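Informe de avance del proyecto Flondach
Segundo periodo de ejecución
Entidad beneficiaria: Kohlhase
Programa de financiación: Bollham, línea de software para manipulación
Sábado, 10 de diciembre de 2022

1. Objeto del informe

El presente documento recoge el estado de los paquetes de trabajo PT2 (percepción), PT3 (planificación y control) y PT4 (herramientas de registro y anotación). El PT1 se cerró en el periodo anterior y solo se menciona en lo que afecta a las dependencias. La ejecución económica se remite por separado en el formulario habitual.

El periodo comenzó en julio con la versión de software congelada tras la revisión inicial. Desde entonces se han publicado tres versiones internas. La que se describe en este informe es la tercera, salvo indicación expresa.

2. PT2. Percepción

El módulo de estimación de pose procesa las imágenes de la cámara de muñeca y entrega al planificador una posición, un eje principal y una medida de confianza. En la memoria técnica se comprometió el funcionamiento con recipientes de geometría cilíndrica o cónica, incluidos los de material translúcido. Estos últimos siguen siendo el caso difícil: la superficie esmerilada devuelve pocos puntos característicos y los reflejos difusos desplazan el borde aparente.

Se ha sustituido el detector de contornos por un segmentador entrenado con el conjunto de datos propio, que en la fecha de cierre suma 2000 episodios de agarre. De ellos, 1375 tienen anotación revisada y son los únicos empleados en el entrenamiento. El resto está pendiente de revisión o se ha apartado por errores de sincronización entre imagen y estado articular.

El segmentador resuelve bien la fase de aproximación. En la fase de contacto el comportamiento es peor. Con el objeto entre los dedos, la cámara queda tan cerca que el cuerpo del recipiente ocupa la zona central de la imagen en toda su altura, y la red pierde las referencias superior e inferior que utiliza para fijar la escala. El eje principal se recupera con los dos bordes laterales; la altura, no.

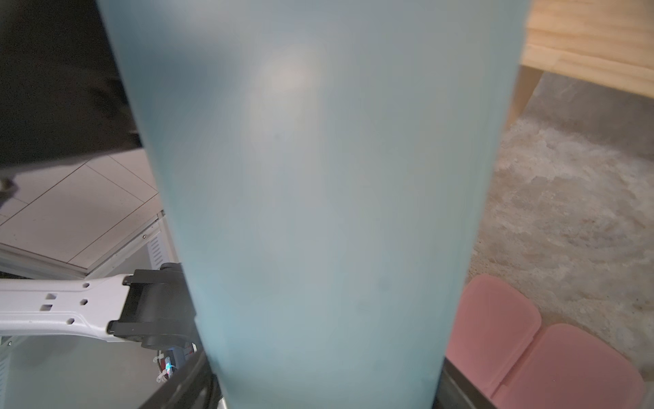 Para esa fase se ha optado por no volver a estimar la pose completa. El módulo conserva la última estimación válida de la aproximación, la propaga con la cinemática directa del brazo y corrige únicamente la inclinación a partir de los bordes visibles. El cambio de modo se activa cuando la fracción de imagen ocupada por la máscara supera un umbral configurable. El umbral está fijado a mano y queda como tarea abierta obtenerlo de los datos.

Persisten dos defectos conocidos. El primero es la confusión entre el brillo de la parte alta del recipiente y el fondo claro, que genera huecos en la máscara. Se ha mitigado con un cierre morfológico, a costa de redondear los bordes. El segundo aparece cuando los dedos, oscuros, se solapan con zonas también oscuras del entorno: la máscara de la pinza crece hacia el fondo y el control interpreta una apertura mayor que la real. La corrección prevista consiste en proyectar el modelo geométrico de la pinza y restringir con él la segmentación.

3. PT3. Planificación y control

3.1. Planificador

El planificador de trayectorias se ha separado en dos procesos. El proceso global calcula el movimiento entre posturas de referencia y comprueba colisiones contra el mapa de ocupación. El proceso local ajusta el tramo final con la información de percepción. Hasta la versión anterior ambos compartían hilo y cualquier retraso en la imagen detenía también la comprobación de colisiones.

El tiempo máximo asignado al proceso global es de 500 milisegundos. Si se agota, el sistema mantiene la postura y repite la consulta con una semilla distinta. Este comportamiento cumple el requisito de parada controlada, pero produce esperas perceptibles en entornos con mobiliario bajo, donde el espacio libre bajo la muñeca es reducido y el muestreo descarta muchas configuraciones.

3.2. Control de agarre

El control de fuerza en la pinza se ha reescrito como un lazo en cascada: corriente en el nivel interior, apertura en el exterior. La consigna de cierre ya no depende del diámetro estimado, sino del primer incremento sostenido de corriente. Con ello se elimina una dependencia directa de la percepción que había causado la mayor parte de las incidencias del periodo anterior.

La detección de deslizamiento sigue en fase de prueba. La señal de corriente por sí sola no basta para distinguir un deslizamiento lento de la relajación elástica de un recipiente flexible. Se está evaluando una segunda señal — el flujo óptico en la región de la máscara — que por ahora se registra sin intervenir en el lazo.

3.3. Comunicación con los actuadores

La capa de comunicación incorpora marcas de tiempo en origen. El registro mostraba desfases de hasta 30 milisegundos entre la lectura articular y la imagen asociada, suficientes para degradar la propagación cinemática descrita en el apartado 2. Los episodios grabados antes del cambio se han marcado en los metadatos y no se mezclan con los nuevos en las comparaciones.

4. PT4. Herramientas

La herramienta de anotación Gulum dispone ya de reproducción sincronizada de imagen, estado articular y corriente de pinza. Se han añadido la propagación de máscaras entre fotogramas consecutivos y un control de versiones de las etiquetas. La exportación al formato de intercambio acordado con Bollham funciona para imágenes y estados; falta la exportación de las señales de corriente, cuyo esquema está pendiente de validación por ambas partes.

La batería de pruebas de regresión se ejecuta sobre episodios grabados en cada cambio del repositorio principal. No cubre todavía el lazo de fuerza, que exige una simulación de contacto más fiel que la disponible.

5. Desviaciones

El entregable E3.2, detección de deslizamiento, se retrasa al periodo siguiente por los motivos expuestos en 3.2. El entregable E2.3, estimación de pose en contacto, se presenta con alcance parcial: incluye eje e inclinación, no altura. Se solicita que se acepte en estos términos, con una actualización posterior sin coste adicional. No se proponen cambios en el presupuesto ni en la fecha final del proyecto.

6. Trabajo previsto

Segmentación restringida por el modelo geométrico de la pinza.
Ajuste automático del umbral de cambio de modo.
Integración del flujo óptico en el lazo de agarre, condicionada al resultado de la evaluación.
Revisión de las anotaciones pendientes.
Cierre del esquema de exportación de corriente.

Kohlhase remitirá el código de la versión descrita, junto con las notas de instalación, por el repositorio compartido del programa.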